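Clovik finger kit, after a few months on our towel cell

We bought the Clovik finger kit in June for the cell that handles towels. The old fingers, from Morari, had worn smooth and dropped about one pick in 40. The kit is two fingers, 6 screws, a shim set and a hex key. It cost less than the Morari spares and came in a plain carton with no printed manual.
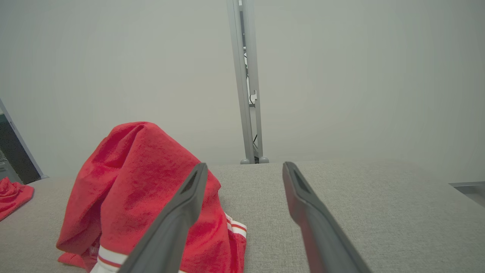

Fitting took me most of a morning. The screws are short and the holes are tight, so start them all by hand before you tighten any. Diễm Hầu did the second arm and was quicker, having watched me strip one. After fitting you need to teach the open position again. We open wide enough to come down over a heap like the red one by the left finger, peak and all, without the tips knocking it flat. The factory setting was too narrow for that and pushed the cloth around the table.

Care is simple. Lint packs into the slots near the tips, and a dry toothbrush gets it out. I do that every 600 picks and check the screws at the same time. Solvent wipes left the first pair tacky, so now it's a damp rag only. The fabric table cover needs a vacuum too, or the lint goes straight back.
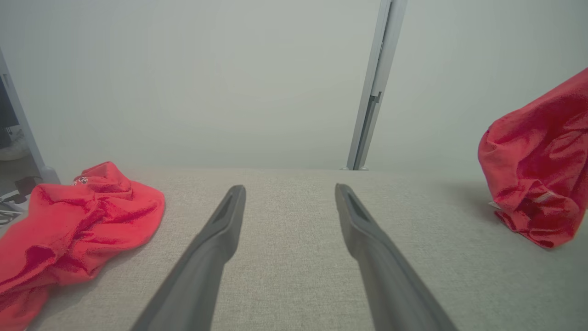 Fingers open just above the table cover, a red cloth on either side.

Two complaints. The shims are not marked for thickness, and I had to measure them and write on each with a paint pen. Also, Clovik sells the fingers only in pairs. Liên Dương in purchasing asked for a single left and was told no.

Thin hems are still hit and miss. For thick terry they grip better than the Morari set did. I would buy them again at this price, but order 3 pairs if you run two arms. Ours took a while to restock.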